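OK so we finally made it to Andetti last night and I have to post about it while I'm still full. Thread!

Some background. We'd been in Hurkolwood all afternoon looking at a couch (didn't buy it), and by the time we got out it was almost 8 PM and everyone was cranky. My wife said pick a place or I'm picking. So I picked!

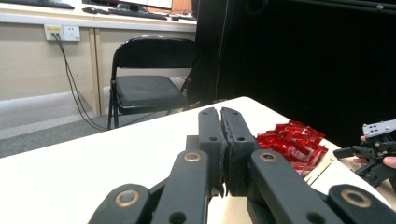 2 min read

2/ Andetti is upstairs from the Wustton bus stop, past the shoe repair. The door is easy to miss. We walked by it twice and had to follow the garlic smell back.

3/ There was a line, but it moved. We put our name down and had a table in 32 minutes, and they brought us little cups of lentil soup while we stood there. FREE soup. In a hallway. I was already a fan.

4/ Menu is one page, both sides. We got the lamb flatbread, the fried okra, a chicken thing with pickled lemon, and rice, then more rice. My brother-in-law doesn't eat okra and he ate most of the okra.

5/ The lamb flatbread!! Crisp on the bottom, soft in the middle, with a green chili paste that sneaks up on you. I want that paste in a jar. I asked, and they don't sell it. I'll be asking again.

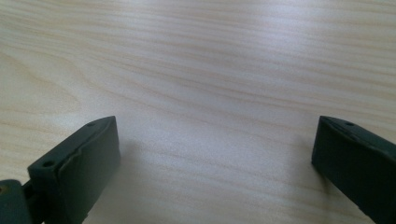 6/ The chicken was the one I'd skip next time — good flavor, but a little dry where it had sat on the grill too long. The lemon almost saved it. My wife disagrees and wants it noted that she liked the chicken.

7/ Dessert was a milk pudding with cardamom and crushed pistachio. We ordered two for the table and then had to order two more. It comes really cold and it's just sweet enough, which I loved after all that chili.

8/ It gets loud in there, fair warning. We were next to a birthday party and ended up singing along for somebody we'd never met. If you want a quiet talk, go early. They open at 5.

9/ A few people already asked how it compares to Dauda. Different kind of place! Dauda is where I go for grilled fish and a long lunch. Andetti is for a hungry group that's okay with bumping elbows and sharing everything.

10/ Parking: don't even try the front. There's a lot behind the pharmacy and it was half empty when we got there. Cards are fine, but the coffee cart downstairs only takes cash, so bring a few bucks. Mint tea from the cart for the walk back — do it.

11/ Going back in November when my sister's in town. She's already been told she's getting her own flatbread.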